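Studham open day: a morning among the tables

I went to Studham in October mostly for the tabletops, and I came home with a tote bag full of sample chips and very sore feet. If you have ever spent a weekend picking a surface for a kitchen or a craft room, you would have loved it too!

Doors opened at 9 and we were sent off in groups of 16, each with a sticker and a paper map that nobody in my group managed to fold back up. Our guide was Hwa-young Baek, who has worked in the finishing hall long enough to tell two whites apart from across the aisle. She made us try. I got one right out of five.

The first stop was the sample wall, with 64 finishes on hooks you can lift down and carry to the window. Please do carry them to the window. Under the hall lights I was set on a warm cream called Pivereck, and in daylight it went the color of old piano keys. Back on the hook it went. The one I kept returning to was Sumier, a very quiet pale shade, and I hung around it so long that the group left for the pressing room without me.

I caught up in time for the loud part. Sheets go in at one end and come out flat and hot at the other, and they had put down a yellow line we were supposed to stay behind — a good idea, as everyone leaned. No phones in there, sadly.

After that we went through to the pale surfaces, my favorite part of the morning. I do love a big plain top with nothing on it.

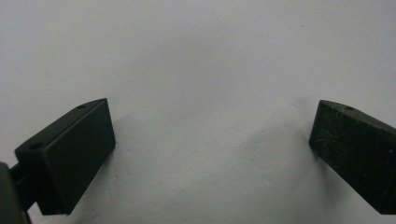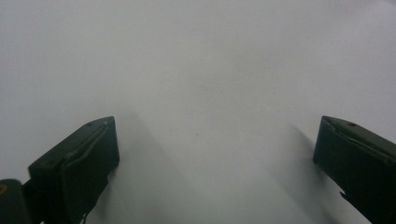
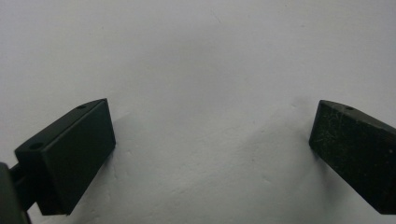
Pale, plain surface, all three views. Studham open day, October.

I asked Chae-won Yeo at the care desk what she uses on a light top at home, and she said a damp cloth, a drop of dish soap, then a dry cloth straight after. She also told me to stop using the scrubby side of the sponge. I had not mentioned the scrubby side of the sponge, so I suppose I have the look.

Lunch was in the canteen upstairs: barley soup, rolls, and a plum cake that ran out by half past twelve. Get in line early. The Sung shuttle back to the station leaves from the side gate, not the front, and the walk between the two is longer than the map makes it look. I saw several people running.

A few notes if you're thinking of going next time. Wear flat shoes. Bring a scrap of your own flooring or a cabinet door if you can carry one, because the staff are happy to lay samples next to it and talk it over with you. The shop takes cards, and offcuts are sold from the bins by the exit. I got a piece just big enough for rolling out pie dough, and it rode home on my lap.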